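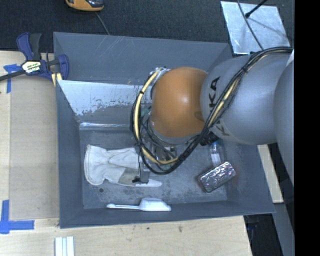 *Plandlow Documentation Desk. Last revised 4 September 2021.*

## 7. Setting up bins and locations

Arkik keeps stock by location. A location can be a shelf, a floor space or a bin, and each one needs its own code before you can book anything into it. Finish Section 6 (Users and Permissions) first. You must be signed in as a site manager to see the menus used here.

### 7.1 Create a zone

1. Open **Site > Layout** and choose **New zone**.
2. Type a short zone code of up to four letters or digits.
3. Pick the zone type. For loose parts held in large open bins, pick **Bulk**. For boxed goods, pick **Shelf**.
4. Select **Save**.

Zone codes can't be changed once stock has been booked in. The display name can be changed at any time.

### 7.2 Add bins to a zone

1. Open the zone and choose **Add bins**.
2. Enter the first and last bin number. Arkik fills in the rest.
3. Enter the inside length, width and depth. Measure at the floor of the bin if the walls slope.
4. Enter the empty weight and the load limit from the maker's plate.
5. Select **Preview** and check the list.
6. Select **Create**.

You can add up to 800 bins in one step. A single zone holds up to 1,244.

> **Note:** If the maker's plate is missing or can't be read, leave the load limit blank. Arkik marks the bin "No limit set" and won't accept stock until a manager enters a figure.

> **Caution:** Don't copy the load limit from a bin that looks the same. Bins of the same outside size may be made from different sheet.

### 7.3 Print and fix the labels

1. Load the label printer with 40 mm stock.
2. In the zone, choose **Labels > Print all**, or tick single bins and choose **Print selected**.
3. Wipe the outside of the bin and let it dry.
4. Fix the label on the outside wall facing the aisle, clear of the rim.
5. Scan it. The handheld should show the bin code and "Empty".

Labels inside a bin wear off. If the outside is too rough to take a label, use a tie-on tag, part FT-2 in the Fumham catalog.

### 7.4 Book in opening stock

1. On the handheld, choose **Opening count**.
2. Scan the bin, then the part.
3. Enter the quantity or the gross weight. With gross weight, Arkik takes off the empty weight you entered in 7.2.
4. Choose **Confirm**.

Opening counts stay open for seven days. After that, use **Adjust** and give a reason code.

### 7.5 If a bin will not scan

- "Unknown code": the label was printed before the zone was saved. Print it again.
- "Wrong site": sign out and pick the correct site. Mohammadi Yard and the main building are separate sites in Arkik.
- No beep: clean the scanner window and try again at arm's length.

Go on to Section 8, Reorder Levels.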